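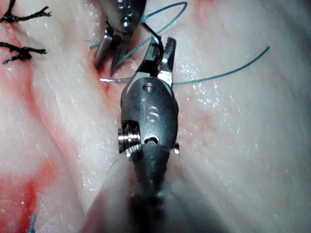
Can I charge the Fustar while it is switched on?

Charging works only with the camera off. Plug in the cable while it is on and the screen will show a battery with a line through it until you give in.

Section 4: Battery, card and first start

The box holds the Fustar body, a body cap, one Mamani battery, a USB-C cable, a neck strap and a warranty card in eleven languages. There is no memory card. There has never been a memory card. Please stop shaking the box.

4.1 Charging the battery

1. Slide the latch on the base toward the tripod socket and open the door.
2. Insert the battery with the contacts facing in and the arrow pointing at the lens mount. It fits the other way round for most of its length, then doesn't.
3. Push until the gray tab clicks.
4. Close the door and connect the cable to the port on the left side.
5. The lamp glows amber during charging and goes out when charging is complete. It does not turn green. Earlier Vekport models turned green, and we still get letters.

A flat battery takes 170 minutes from the supplied cable and a wall adapter. From a laptop it takes until the laptop goes to sleep.

Note: A full charge is good for 500 shots with the rear screen on. Video, cold weather and showing people your pictures at dinner all bring this down.

Caution: Do not use a battery that is swollen, dented or leaking. Do not open it to find out why.

4.2 Inserting a memory card

1. Switch the camera off.
2. Open the card door on the grip side.
3. Insert the card with its label facing the rear screen and press until it locks.
4. To remove it, press once and let go. The spring is stronger than it looks, so keep a finger over the slot.

Format a new card in the camera before you use it (Menu > Setup > Card > Format). Formatting erases everything, including pictures you marked as protected. The camera asks twice.

If you see error 21, the card is locked. Slide the small switch on its edge away from the "Lock" position. If you see error 1707, the card was formatted in another device and the camera would like it done again, properly.

4.3 Setting the clock

1. Switch the camera on. The clock screen appears by itself the first time.
2. Use the rear dial to change a value and the left and right buttons to move between fields.
3. Choose your home city. If yours isn't listed, choose one in the same time zone. Drondholm is listed, as it is where our office is.
4. Press OK.

The year runs up to 2199, after which you will need to contact support. Daylight saving does not change over by itself – set it by hand in March and again in the fall, or accept that half your pictures were taken an hour ago.

Note: A small internal cell keeps the clock running while the main battery is out. It charges from the main battery, so leave that in for a full day before you store the camera without it.

4.4 Attaching a lens

1. Switch the camera off and face the mount downward to keep dust out.
2. Remove the body cap and the rear lens cap.
3. Line up the white dots and turn the lens clockwise until it clicks.
4. Screw the two caps together and put them in your bag.

Caution: Never touch the sensor or blow on it. If you can see dust in your pictures, run Menu > Setup > Clean Sensor first, then turn to Section 9.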